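Why Does an Office Have So Many Things on the Ceiling?
A page for curious children, written by Kelly Coutinho
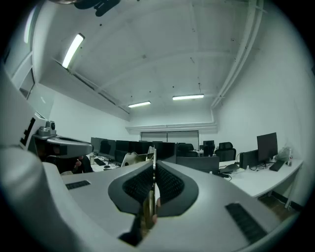 When we come into a new room, we mostly look at what is in front of our nose. We look at the chairs, the people, the window. The ceiling is the part we forget. But a ceiling has a lot of work to do, and in an office it works all day long. Take the lights first. In an office like this one there are fluorescent lights up there, one near the wall and two more further back, and along the right side of the ceiling a white pipe or duct runs and then bends down toward the back wall. Each of these things was put there by a person who had to think about it before.

Let us begin with the light.

How does a fluorescent light shine?

An old round light bulb has a thin wire inside. The wire becomes very hot and then it glows. A fluorescent light is made in another way. It is a glass tube, closed on both ends, with a little gas and a very small amount of mercury inside. When electricity goes through the gas, it makes a kind of light called ultraviolet. Our eyes cannot see ultraviolet. So how can the tube be bright?

The secret is on the glass. The inside of the tube is covered with a white powder. When the ultraviolet light hits the powder, the powder shines with white light that we can see. If you ever see a tube which is switched off, you will notice it looks like milk. This is the powder.

You must never touch or open a tube. The glass is thin and the mercury is not good for people. When a tube is old, a grown-up brings it to a special collection place.

Why are the lights long?

Hold your hand under a small flashlight in a dark room. The shadow of your hand has a hard, dark edge. Now hold it under a long light. The shadow is soft, and maybe you can hardly find it. A long light sends its light from many points at the same time, so it reaches under your fingers from both sides. For a person who is writing on paper this is very pleasant, because the shadow of the pen does not cover the words.

Why is so much of an office white?

White walls throw back most of the light that falls on them. Black things keep most of it. You can test this with two sheets of paper, one white and one black. Go to a dim corner and shine a flashlight on the white sheet, holding it near your friend's face. The face becomes brighter! Then do the same with the black sheet. The face stays almost dark.

So a white wall is like a helper for the lamp. With white walls and a white ceiling, the same lamps make the room brighter.

What goes through pipes and ducts?

Many different things can travel through a building. Water goes in pipes. Air goes in wide ducts. Cables for electricity and for the internet often go in a narrow cover, which keeps them tidy and safe from feet and chair wheels. From outside it is sometimes difficult to say which is which, even for grown-ups. When I was new in the Phelan building, I believed for a whole year that the white pipe over my desk was for water. It was full of cables.

They often run high, near the ceiling, because there they disturb no one. And when they must reach a plug or another room, they bend and go down along the wall.

Why do monitors often stand in a row?

A computer monitor needs electricity, and usually also a cable to the computer. If the desks stand in one line, the cables can go in one line too, and people can still walk past. It also matters where the window is. If a bright window is behind your back, you see it in the screen like in a mirror, and then it is hard to read. Monitors are often black around the screen for a similar reason - a dark edge does not shine in your eyes.

Things to try at home or at school

Lie down on the floor and look at the ceiling for 3 minutes. Draw what you find there: lamps, lines, dots, perhaps a pipe.

Follow one cable with your eyes only, from the plug to the machine. Please do not pull on it.

Ask a grown-up which lamp in your home is the oldest.

If you make a drawing, you can send it to us with your teacher until the end of September. We will hang the drawings in the corridor in Zindlow, and the ceiling there is also quite interesting.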